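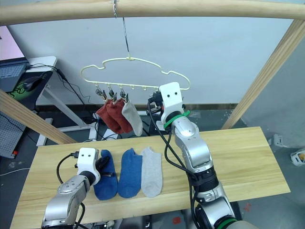

Ticket 1485: sock hanging, second sock of a pair won't seat in the clip
Opened by: Tomoyo Ogura
Status: open (was closed, see below)

Reopening this. The vendor reply from Romesico blamed "operator inconsistency" and asked us to record more demos. We already have 459 of them. I don't believe another batch of the same thing will help, and I'd like someone to look at the data we have before we spend another July on the joysticks.

What goes wrong: when the policy runs by itself, the first sock of a pair usually gets clipped. On the second, the left gripper opens the clip and the right brings the cuff up about a finger's width too low. The jaws close on nothing, or on a few threads.

Reply, Qiu desk:
Have you ruled out calibration? Wrist camera offset would give you a constant error like that.

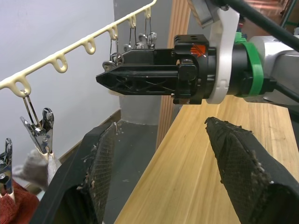 Calibration was the first thing I tried. I ran the Warness routine twice and the error didn't move. If it were the offset, the first sock would be low as well, and it isn't. I also wiped the finger pads down, on the theory that fluff was making the cuff slip. No change that I could see, though the pads do pick up a lot of muck and want cleaning more often than the manual says.

Then I sat and watched the recordings back, which I'd suggest to whoever closed this ticket. 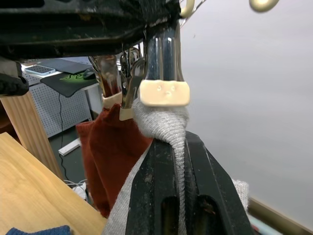 Wrist view: grey knit in the nearest clip, red knit in the two behind it.

When a person is driving, they check the head view, then the wrist view, then nudge the cuff up a little before letting the clip shut. With a sock already hanging next door, that nudge gets bigger, as they're steering round the fabric. Some operators do it in one move, others stop dead for a couple of seconds first. I suspect the policy has learnt the stop and not the nudge — I can't prove that yet.

Reply, Qiu desk:
Stamholm site trimmed the pauses out of their demos and reported an improvement. Could you try the same?
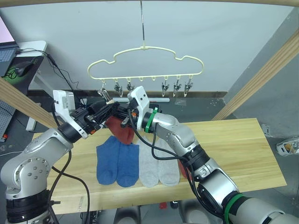
I can try it, but "reported an improvement" is doing a lot of work there. Improvement on which socks, and over how many runs? If they only tested on an empty hanger then it tells us nothing about this fault.

What I'll do: trim the pauses on a copy of the set, leave the original alone, retrain, and run both versions with a sock already in the neighbouring clip. Same socks, same table layout, same person resetting.

Please don't close this until those results are attached.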